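Table notes, sorting basket
March 19, 2015
Rainer Rothe
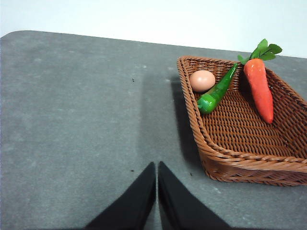
Does the basket need a liner? For eggs on their own, a folded dish towel is plenty, and it comes out for anything with dirt on it.

Chaimae wants the wicker one kept as the standard for the Tahiri setup. I argued for the plastic tub we bought in December and lost, mostly on looks. Fine. The wicker has low sloped sides, so you can get a hand in without knocking your knuckles, and the woven floor gives an egg a little something to sit against. It also collects onion skin like it was paid to. I spent longer on that with a toothbrush than I plan to admit at review.

Egg in the back corner, chili next to it. The brown egg shows up well against the gray table and rather less well against reddish-brown wicker, a point I raised and which was noted, in the sense that Chaimae wrote it down somewhere. The green chili has no such trouble. Glossy thing, very sure of itself.

Ran 8 rounds of unpacking and repacking by hand before lunch. 2 cracked eggs, both mine, both while talking. Chaimae had none and said nothing about it for most of the afternoon.

To do:
- wipe the table with the Stekine stuff, see if the scuffs lift (I doubt it)
- ask Meker if they still sell the basket in the next size up
- more eggs, 9 at least, and hide them from the lunch crowd
- move the chilies out of the fridge door - they go soft in there

Chaimae's note, added later: the towel is in the drawer. It has always been in the drawer.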